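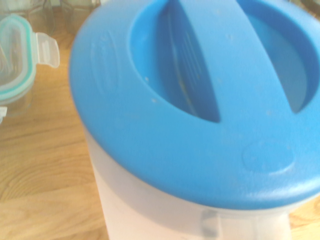

How much does the Goria jug hold?

It holds 1,070 ml with the lid on, and I'd fill it a little short of that if you're going to be carrying it across the room.

Goria pitcher with blue lid
Item 666
In stock at our Stornomby shop and by post

I'll admit I'm fond of this one. We've had a Goria at home for years and I ordered them for the shop on the strength of it, which isn't very scientific but there we are! It's a plain, sensible water jug in frosted white plastic with a proper blue lid, the sort of thing you put on the side in the morning and pour from all day. No buttons, no lights, nothing to charge.

The lid
Lots of people write to me about the lid, so I'll start there. It's a chunky thing, thick and rounded, with a bar running across the middle and a scoop on either side for your fingers. You get hold of the bar and lift, and off it comes. My hands aren't what they were (too much knitting) and I still manage it first thing without swearing. The lid weighs 112 g on our kitchen scales.

If you live somewhere with hard water, as I do, you'll get pale specks drying on the blue sooner or later. I wipe mine with a cloth and a drop of vinegar when I remember, then rinse it well. An old toothbrush is good for getting down into the scoops. Please don't go at it with a scourer, you'll take the shine off and then you'll write me a cross email.

The body
Frosted white, and see-through enough that you can tell whether it needs topping up without taking the lid off. It does go a bit cloudier with age. Mine has, and I can't say it bothers me, but if you want something that stays crystal clear for the dinner table then look at the Pumis glass carafe instead. It's heavier and dearer and very handsome.

There's a handle down the side for pouring. Hold it there when it's full, please, and keep the bar on top for taking the lid off. I've had a wet pair of slippers from getting that wrong.

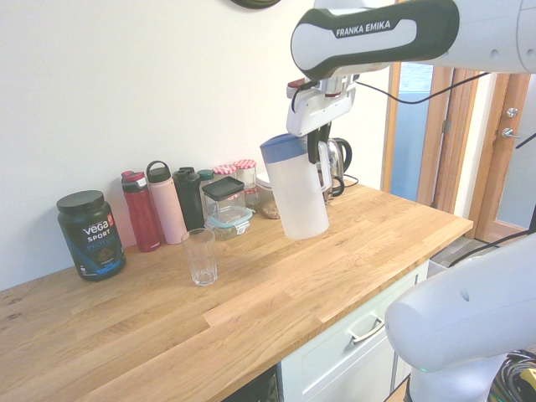

I get asked whether a jug is worth the space if you've already got a drinks bottle for everyone in the house, and I think that's exactly when it is. Bottles want filling all the time, and going back and forth to the tap gets old very quickly. On a worktop like this one, with a row of bottles lined up against the wall, I'd have the Goria full and waiting at the end of the line so that anybody going out can fill up and go. It's a nice neighbour for the kettle too, and I fill ours straight from the jug. Just leave yourself room to get at the handle, especially if your counter is as full of jars and tubs as mine!

Bits and pieces
Body: frosted white plastic
Lid: blue plastic, lifts off
Capacity: 1,070 ml
Lid weight: 112 g
Washing: by hand, warm water and washing-up liquid
Not for boiling water, so let the kettle cool if that's where it's coming from

Spare lids
We do sell these separately. Kemppainen, who supply the jugs to us, sent over a big box of them with the last delivery, so if yours has gone down the back of something or the dog has had it, tell me and I'll pop one in the post. Lids from the older Goria are a slightly different fit, so have a look underneath for the size before you order, or send me a photo.

Postage
One jug goes as a small parcel. Two or more and I'll nest the boxes and work it out for you, it's usually cheaper than the website says and I'll refund the difference.

Page last changed 9/2/24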